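How a Robot Learns to Pick Up a Cloth

For readers ages 9 to 12
Updated 2019-10-04

Pick up a towel. You probably did it without thinking. You looked at the towel, closed your fingers on a bit of it, and lifted.

A robot has trouble with this job. Robots have been good at picking up hard things for a long time. A metal block has the same shape today that it had yesterday. If a robot knows where the block is and which way it is turned, it can work out where its fingers should go. A cloth has a new shape every time someone drops it.

This page explains one method for teaching a robot to pick up cloth. The method was tested by a group called Ostis, led by Mimoza Stoyanova. You will read about the question they asked, the way they ran their test, and what they found. There are some new words along the way. Each one is explained the first time it is used, and there is a word list at the end.

Why cloth is hard

Scientists call a thing rigid if it keeps its shape when you push it. A brick is rigid. A spoon is rigid. A thing that changes shape when you push it is called deformable. Cloth, dough, rope, and plastic bags are all deformable.

To describe where a brick is, you need six numbers. Three of them say where it is in the room: how far left or right, how far forward or back, and how high. The other three say how it is turned. With those six numbers and the size of the brick, you know where every corner is.

To describe a crumpled towel, six numbers are not enough. Each part of the towel can be bent in its own way. You would need numbers for the middle, numbers for the edges, numbers for each fold, and so on. The list would be very long, and it would change as soon as the robot touched the towel.

There is a second problem. A crumpled towel hides parts of itself. One fold lies on top of another. A camera can only measure what it can see, so the robot has to act without knowing what is underneath.

Where the robot looks from

Many robots have a camera on a stand that looks at the whole table. This is useful for finding the cloth. It is less useful for the last part of the job, when the hand is close to the cloth. At that point the robot's own arm may block the view.

A second camera can be fixed to the robot's wrist. It moves when the hand moves. The view from the wrist is close up, and the robot's fingers are always in it. The computer can compare the fingers with the cloth in the same picture and decide how far to move.

The hand in this test is called a gripper. It has two fingers, and they do one thing: they close toward each other and open again. There is no thumb, and the fingers do not bend at the knuckles like yours.
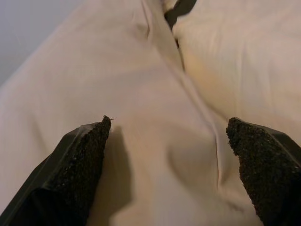

View from the wrist camera. The two black fingers are open above the cloth. A long fold runs between them.

Look at the sides of the fingers that face each other. They are rough and grainy. The outer sides are smooth. Rough surfaces have more friction, and friction is the force that makes it hard for two surfaces to slide past each other. Cloth is light, but it slips easily, so the side that does the gripping needs plenty of friction.

Now look at the fold. A flat piece of cloth is hard for two fingers to hold. You can test this yourself. Lay a handkerchief flat on a table and try to pick it up with two pencils, one in each hand, without scooping under the edge. Then push the pencils together so the cloth bunches into a ridge. The ridge gives you two sides to press against. A fold in a crumpled cloth is a ridge that is already made.

The question

Dr. Stoyanova's group wanted to find out which picture information helps a robot most. They wrote the question like this:

Does a robot pick up a crumpled cloth more often if it looks for folds, or if it aims for the middle of the cloth?

A good research question can be answered by a test. "Are robots clever?" cannot be answered by a test, because people do not agree on what clever means. The question about folds can be answered by trying both ways and counting.

The two methods

The first method was simple. The computer found the edges of the cloth in the picture, worked out the middle, moved the gripper there, and closed the fingers. The group named this method Pakier.

The second method used learning. The computer was given a large set of wrist camera pictures. In each one, a person had marked a line along a fold that would be good to grip. The computer studied the pictures and adjusted itself until its own lines were close to the ones people had drawn. This is called training. After training, the computer could look at a picture it had never seen and suggest a line. The group named this method Majimbun.

Finding the line was half of the work. The gripper also had to turn. If the fingers close along the length of a fold, they slide over it. If they close across the fold, one finger presses on each side. Majimbun therefore gave the robot two answers: where to go, and how far to twist the wrist.

The test

The group ran 162 trials. A trial is one try, from start to finish. Half of the trials used Pakier and half used Majimbun, so each method had 81.

Every trial followed the same steps.

Step 1. A person held the cloth over the table and dropped it.
Step 2. The robot moved its hand above the cloth and took a picture.
Step 3. The computer chose a place to grip.
Step 4. The hand moved down, and the fingers closed.
Step 5. The hand moved up by 40 centimeters and waited for 4 seconds.
Step 6. If the cloth was still in the gripper, the trial was marked as a success. If the cloth was on the table, the trial was marked as a failure.

The rule in Step 6 was written down before the first trial. This matters. If you wait until the end to decide what counts as a success, you may choose a rule that makes your favorite method look good, even if you do not mean to.

The order of the trials was mixed up as well. Suppose all the Pakier trials had been done first and all the Majimbun trials second. By the second half, the cloth would have been handled many times and might have become softer. Then a difference in the results could come from the cloth and have nothing to do with the method. Mixing the order spreads that effect over both methods. A test in which both sides get the same conditions is called a fair test.

What they found

Pakier succeeded in 54 of its 81 trials. That is two out of every three.

Majimbun succeeded more often. It failed in only nine trials, so it succeeded in 72 of 81. That is eight out of every nine.

The group also sorted the failures. Most of the Pakier failures happened when the middle of the cloth was fairly flat. The fingers closed and nothing was between them. The Majimbun failures were of a different sort. In most of them, the computer had chosen a real fold, but the fingers stopped too high and pinched only the top of it. The cloth came up a little way and then slid out.

What the result does not tell us

A test answers the question that was asked. It does not answer every question nearby. The Ostis test used one kind of cloth. It does not show whether Majimbun would work on a thick bath towel or a thin silk scarf. It does not show what happens when two cloths are mixed together in a pile.

It also does not show that the robot can fold laundry. Picking up a cloth is the first step. To fold it, a robot has to find the corners, and the corners may be hidden. That is a separate problem, and several research groups work on nothing else.

The group's next test is about the failures. They want the robot to measure how tall the fold is before it closes its fingers. For this they plan to use a gripper made by a company called Estovix, with a sensor in each finger that reports when it touches something.

Try it yourself

You can run a small fair test at home or in class. You need a dish towel, two rulers, paper, and a pencil.

Hold one ruler in each hand. These are your gripper fingers. You may move them together and apart, up and down, and around, but you may not scoop under the towel.

Have a partner drop the towel on a table. Aim for the middle, squeeze, and lift. Write down whether the towel stayed up while your partner counted to four.

Drop the towel again. This time, find a fold and squeeze across it. Write down what happened.

Do each method ten times, and mix the order. Then try it a third way: find a fold, but squeeze along its length. Compare the three lists.

If you have time, wrap a wide rubber band around the end of each ruler and repeat the test. Change only the rubber bands and keep everything else the same.

Words to know

Deformable: able to change shape when pushed or pulled.
Fair test: a test in which only one thing is changed at a time.
Friction: the force that resists sliding between two surfaces.
Gripper: the part of a robot that holds things.
Rigid: keeping the same shape when pushed or pulled.
Training: the stage in which a computer adjusts itself by studying many marked pictures.
Trial: one try in a test.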